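Soft Goods and Packing, Unit 5 notes
Padded bags, filler, and the order you pack in

OK, so this is the handout for the second half of the unit, and it picks up where we ran out of time, with all the bags still out and half of you arguing about whether filler goes in first or last. I'm going to answer that one, I promise. Bring these notes back with you, and write on them! They're no use to me clean.

Quick catch-up on words, so we all mean the same thing. When I say shell, I mean the outer fabric of the bag. Wadding is whatever gives the walls their thickness. Filler is anything you put inside that you don't need at the other end – a cloth, a small cushion, a rolled towel, an old T-shirt. People mix up wadding and filler all the time (I did it myself in the March version of this handout, sorry) and then the worksheets make no sense.

Now, how to read a bag before you touch the zipper. Put it on a table with the long edge toward you. Press the top with a flat hand in a few places. A quilted top will wrinkle a bit when the bag is under-filled, and it'll also wrinkle just from having been stored under something, so don't jump to conclusions from wrinkles alone. Then look along the side for tags and label patches. I like to pick whichever side has them as my "front" and keep it facing me the whole time I'm packing. Dark bags are the worst for this, you turn around to grab something and come back and every side looks the same.
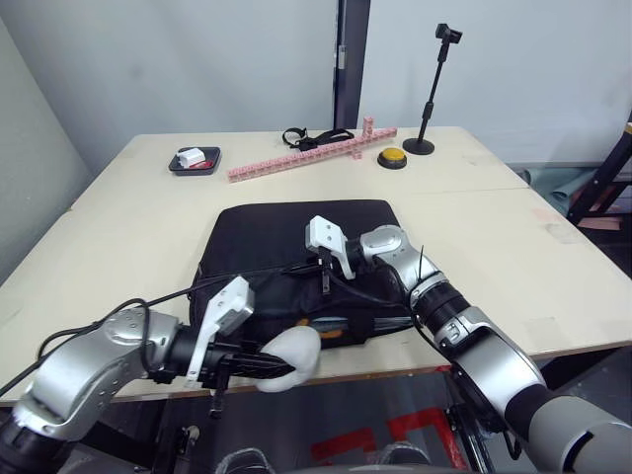 Fig. 9. Black padded bag, tag side forward, with a soft white piece held at the table's front edge.

I picked a black one on a pale table for the figure on purpose, because the outline is easy to read. Find the small orange tag and the gray patch next to it. Those are the sort of landmarks I mean, and when you do your own sketch for the worksheet I want yours marked in the same way, even if your bag only has one scruffy little tag.

About the soft white piece. It's puffy, and puffy things lie about their size. Squash your filler down in both hands, let it go, and see how much room it takes back. Write down both sizes, squashed and relaxed. You'll use the relaxed one for deciding if it fits and the squashed one for deciding if it'll protect anything, and if those two numbers are far apart you want a firmer filler.

So, first or last? Both, a little. Thin layer on the bottom, then your heavy item, then the rest pushed into the corners and finally over the top. Close the zipper slowly. If you have to lean on it, take something out and try again. Please don't be a hero with the zippers, the sample bags have to last us the year.

Cables get their own pocket or their own bag. I will keep saying this. A loose cable on top of a soft case looks harmless, but pack it in like that and it'll find the one thing in there that scratches.

For the exercise you'll work with the Lillby and Pasto sample bags. The Overgaard ones are bigger and we're saving them for Unit 6. Each pair packs the same kit twice, once with filler at the bottom only and once my way, and fills in all 17 lines of the worksheet both times. Yes, both times! The test block weighs 348 grams, and it's written on the side in case you forget.

Reading for next time is the Derel packing guide, the section on corners. It's short and kind of dry, but the drawings are great. Leave the tables clear when you go and put the filler back in the tall bin, loosely, so it can puff up again.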